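Pollholm Hat and Cap Exchange
Frequently asked questions
Last updated: Jan 21, 2024

What is the exchange?

We are a small shop in Pollholm where people bring hats and caps they don't wear any more and take home other ones. You can also buy without bringing anything. We have the shop room on Wirkell Street and this website, and both show the same stock.

Do I need to be a member?

No. Members pay 15 pounds for one year and can swap as many times as they like. If you are not a member you pay a small fee for each swap, and the price is written on the board by the door.

How does the swap work?

You bring a cap, we look at it, and we give you a token. There are green tokens for simple caps and sun hats, and blue tokens for wool felt, leather and anything with a lining. One token is good for one item of the same colour. Two green tokens can be changed into one blue, but we don't change blue into green. We tried this before and it made the bookkeeping very difficult.

Tokens do not expire. If you lose one we can't replace it.

Which items do you accept?

Baseball caps, flat caps, knitted hats, berets, sun hats and felt hats. Children's sizes are always welcome, we never have enough of them.

We do not take bicycle helmets, riding helmets or any other safety headwear. We also do not take real fur, or caps with a broken peak. A missing button on the top is fine.

Must I wash it first?

Yes, please. It should be clean and fully dry when you bring it. If you are not sure how to wash it, read the next part.

How do I wash a cap?

Look first at the label inside. If there is no label, wash by hand in lukewarm water with a little mild soap, and use a soft toothbrush for the sweatband. Do not twist it. Press the water out with a towel and let the cap dry over a bowl or a jar, away from the radiator. Old caps can have cardboard in the peak, and these should never go under water. Clean them with a damp cloth only.

Wool felt should be brushed when dry, always in the same direction.

The colour came out in the wash. What now?

Red and dark blue are the usual ones. Wash these alone the first two times. If a cap has already taken colour from another one, put it in cold water again immediately, before it dries. After drying there is not much to do, but we still accept it if the colour is even.

Can I wash dark and coloured caps together?

Better not, also when they look old and well washed. For storing them side by side there is no problem.
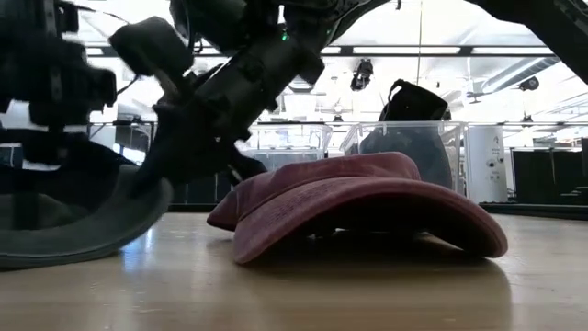 How do I find my size?

Measure around the head, just above the ears, with a soft tape. Write the number in centimetres. If you are between two sizes take the bigger one and put a strip of Danzer felt tape under the sweatband. We sell it at the counter.

Can I reserve something from the website?

Yes, for three days. Write the item number in your message. After three days it goes back on the shelf without a reminder.

Are you open in December?

Only the first two weeks. Posted orders wait until we are open again.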